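Folding kids' denim shorts so they stay folded

Posted Oct 4, 2021 in Laundry & Wardrobe
773 views

Leidy Sánchez
My son lives in elastic-waist denim shorts, the faded kind with a cartoon basketball player on the back of one leg. I fold them, I put them in the drawer, and by supper they look like something the dog slept on. The waistband bunches up and the whole stack leans. I've got the table cleared and I'm willing to learn.
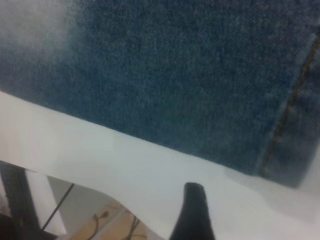 Should I iron denim shorts before folding them?

Smoothing them with your palms is plenty for a kid's drawer. Save the iron for hems that have curled right up.

Rami Sayegh
Elastic is your trouble. It pulls the top in, so the waist end is always narrower and lumpier than the leg end, and no amount of stern looks will change that. What works at our place:

Lay them flat, back pockets up, and run your hand from the waist down to the hems.

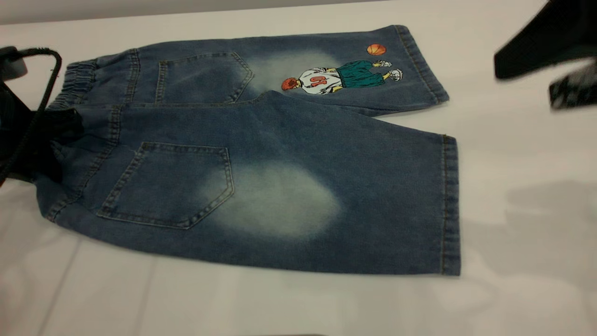 Then fold one leg over the other so the side seams line up – near enough is fine, it's shorts. Tuck in the pointy bit at the crotch. Bring the hems up to just short of the waistband, so the puckered part isn't buried in the middle making a hump. Fold once more if your drawer is shallow, then stand them on edge like files. If he wants to find the basketball pair himself, start with the fronts up instead and the player ends up on the outside.

Vister
I roll mine. Takes 4 seconds and they look terrible, but they were going to look terrible anyway. Put the waistband in the middle of the roll.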